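Clearing Trays at the Wash-Up Table
Guidance for canteen staff and helpers, Gudow site

This guidance sets out how returned trays are to be cleared before crockery goes to the dishwasher. It applies to the main canteen at Gudow and to the smaller serving point at Gotholm. It replaces the sheet previously kept in the Keltitz kitchen folder.

Setting out the table

Lay the table in the same order at each session: waste container at the left, tray in the middle, dish rack at the right. The container should be clear plastic, so that its contents can be checked without reaching inside.
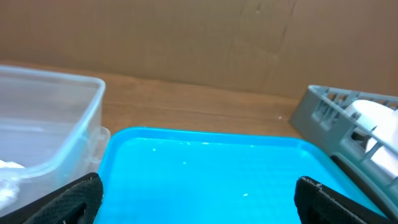 Staff should keep a strip of table free between the tray and whatever stands behind it. Wipe the surface before the first tray is brought over. Spilt salt, sugar or flour is to be gathered with a dry cloth first and a damp one afterwards.

Clearing the tray

1. Place one tray on the table at a time.
2. Remove wrappers, foil and napkins and put them in the container.
3. Empty food remains from bowls and plates. Use the Fakir scraper kept on the hook by the sink.
4. Pour away drinks at the sink, not into the container.
5. Move the crockery to the rack, starting with the largest items.
6. Wipe the tray and add it to the stack.
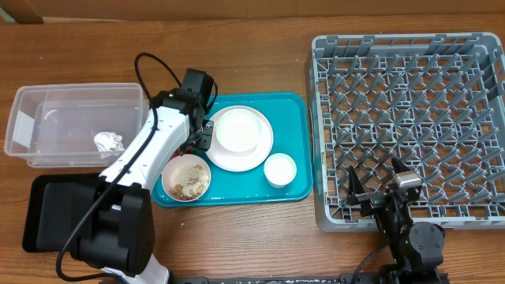
Food remains are the most frequent cause of blocked filters in the dishwasher. Dry remains give more trouble than sauces, as they pass through the rack and settle in the sump. A small bowl of crumbs and nut pieces, such as the one on the teal tray, must be emptied fully before it is moved. Bowls left on top of plates are to be lifted off and cleared separately. Nuts should be treated as an allergen, and the cloth used on that tray changed afterwards.

Rice, vegetables and mixed remains

Loose rice spreads easily and should be dealt with before any plate is lifted. Take out large pieces by hand, then tip the rest in one movement. Stray grains on the table are swept towards the container.

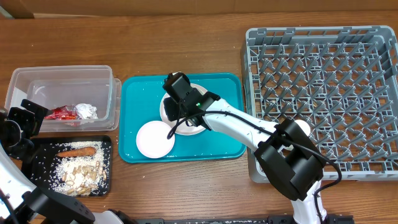

Wrapper and foil in the clear container; carrot, peanuts and rice on the black tray.

At the end of the session, empty the container, rinse it and leave it upside down to drain. Record any chipped crockery on form 83.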